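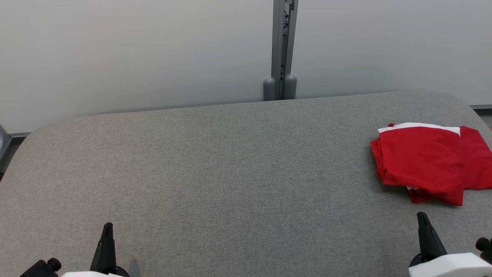
I've been meaning to write about marking since the start of term and have put it off every week, mostly by doing marking. But I've got a free evening, a pot of tea and a pile of Year 9 books I don't want to open yet, so let's go.

Last April I was in a bad way with it. I teach a lot of Key Stage 3 history (and one stray geography group, don't ask), and under our old policy every book got a written comment every fortnight, in green pen, with a target, and then the pupils wrote a response in purple pen, and then I was supposed to respond to the response. I worked it out once on the back of a seating plan. It came to 109 books a week if I kept on top of it, which I never did, so really it came to a carrier bag on the back seat of my car and a vague feeling of guilt every time I went round a corner and heard them slide.

Our school, Sadum, changed the policy over the summer. Departments can now decide for themselves, so long as pupils get "regular and useful feedback", and we in history have gone over to whole-class feedback more or less completely. I know plenty of you did this years ago! We're slow. We only got rid of the overhead projector when the bulb went.

So what I do now is read a set of books with a single sheet of paper next to me. I don't write in the books at all, apart from a dot in the margin where there's something to fix. On the sheet I've got a few boxes: things lots of people got right, things lots of people got muddled, spellings, names of pupils whose work I want to show off, and names of pupils I need to go and crouch beside next lesson. A class takes me 50 minutes on a good night. It used to take most of a Sunday.

Then the first chunk of the next lesson is given over to it. I put the sheet up (typed, my handwriting is a disgrace), we talk through the muddles, and they find their dots and work out what each one is for. That last bit was dreadful to begin with. I had pupils who'd stare at a dot for ten minutes as if it might speak. Now I put them in pairs and the pair has to agree on what's wrong before either of them picks up a pen, and it goes a lot better, though it's also a lot louder.

The thing I wasn't ready for is how much it's changed my planning. When I wrote individual comments I'd write "explain WHY this mattered" on twenty-odd books and never quite notice that I was writing it on twenty-odd books. With the sheet it's sitting there in one box, staring at me. My Year 8s can all tell you what happened when the monasteries were closed and hardly any of them can tell you why anyone in a village would have cared. Well, that's on me, isn't it? So we went back and did a lesson on who fed the poor and who looked after the sick, and I cut the one on Tudor portraits, which I was sad about as it's got the good slides in it.

I've tried a couple of bits of software as well. We had a trial of Makero in September, where you type in your notes and it turns them into a tidy feedback sheet. It's nice enough. It looks smarter than mine. But I found I was spending ages choosing from its menus when I already knew what I wanted to say, so I've gone back to a plain table. Plarnent I liked more. It's a quiz thing, and I've been using it for the starter after a feedback lesson: 12 questions, most of them on whatever was in the muddle box. They mark their own and I get a look at which questions sank. The free version does all I need so far. 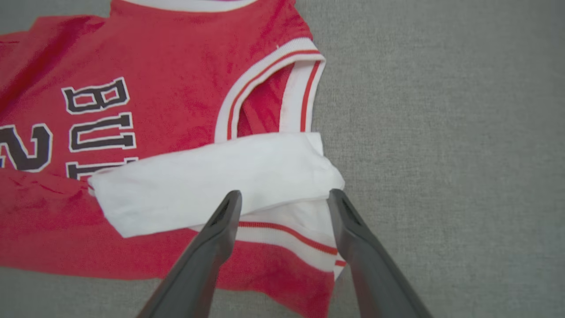

Anyway, I put a short version of all this on the Hubmann forum a while back and the replies were mixed. One person thought I was kidding myself about the quiet ones, and said that a child who never puts a hand up will copy down the whole-class points, nod, and change nothing, whereas a comment in their own book is at least addressed to them. I've been chewing on that ever since. I do think there's something in it. I've got a girl in my Year 9 group who used to read every word I wrote to her, you could tell from the replies, and I haven't had that sort of back and forth with her this term.

What I've started doing, and it's early days, is picking a handful of books from each set and writing in those properly. A real paragraph, like a little letter. I keep a list so that everybody gets one before anybody gets two. It adds a bit of time but I rather enjoy it, and they do seem chuffed when they open the book and find it. One lad asked if he was in trouble.

A few practical things, as people asked on the forum:

I do still mark assessments one by one, with a grade and a comment. Those are out of 60 and we do one each half term. Whole-class feedback goes on top of that.

I keep all the sheets in a ring binder, a section for each class. It's been really handy for reports, and I'm hoping it will be for parents' evening too.

Spellings go on the sheet but I cap it at five. I tried ten and they just glazed over.

If a pupil was away, their copy of the sheet gets stuck in the book anyway. Half of them never look at it. The other half come and ask what the dots are.

And for my geography group I've changed nothing yet, because I'm a week ahead of them in the textbook at best and I don't trust my own muddle box.

I haven't decided what to do about Year 11. Their mocks are coming up and I've got a nagging feeling they want the green pen back, or at least want to see that somebody's been through every page. I might just ask them. If you've moved an exam class over partway through the year, do leave a comment and tell me how it went, especially if it went badly.

Right, those Year 9 books. Causes of the First World War, and I can already guess what's going in the spelling box. It'll be "assassination", in every form known to man.

Last updated: 2025-10-12

Contact | Copyright, all rights reserved | Back to top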